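Home | About us | Rewi kit | Contact
Print | E-mail
Reading time: 2 min

About Lalaseo

Hello, I'm Lindsay Tawhiri, and I run Lalaseo with Auður Kvaran.
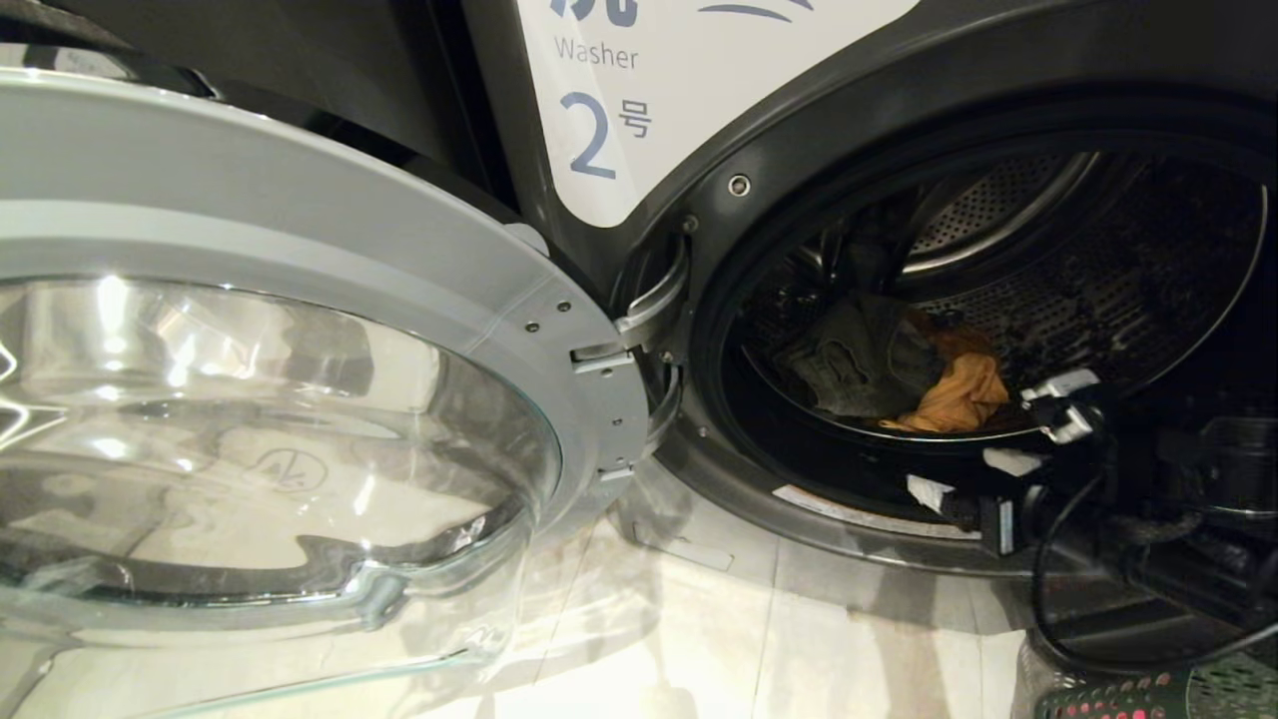
An arm at the open door of washer 2.

We make Rewi, a laundry kit for robot arms - grippers, mounts and the software to go with them. We started with 2 arms in a spare room in Deston and a big pile of old shirts! There are 3 of us now, and Auður still writes most of the code (I do the phones and the soldering). Want to try Rewi on your own arm? Drop us a line and we'll sort out a loan kit - the next lot goes out in December.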